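A small library on a steep street 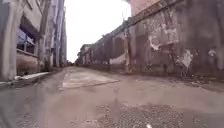 Old walls on both sides, and a white sky.

I have promised for a long time to write about the extension of the Brolia library, where I worked as a junior architect for 14 months. It was my first job after I moved to Tronbridge, and my drawings still had notes in two languages.

The existing building is a former school from the 1920s, with high windows and very thick walls. The town wanted a reading room for children and a lift. It sounds like a simple programme. But the plot falls nearly three metres from the street to the garden, and the old floors do not agree with each other. Between the entrance and the first classroom there are two steps which do not appear on any of the original plans.

My task was the stairs. I drew them so many times that Mafalda Leitão, who led the project, began to number my sketches in red pencil. She stopped at 126. The final one is almost the same as number nine, only the landing is wider and the handrail continues around the corner.

We had a long discussion about the new wall facing the garden. The engineer at Sequeira preferred concrete, and I wanted brick, as the school is brick. In the end it became brick outside with a concrete frame behind it, and I think nobody was completely happy with the joint at the window heads. I still look at it when I visit — it is 25 millimetres wide and I would make it smaller today.

The shelves hold 3,000 books for children, all of them low enough to reach while sitting on the floor. This was the wish of the librarian and it changed the whole room. We moved the windowsills down, then the radiators had to go somewhere else, and then the electrician did not speak to me for some days.

I went back in April. A boy was sitting on my wide landing with his shoes off, reading, and people had to step over his legs. Next time I will write about the lift, and about why its door opens on the wrong side.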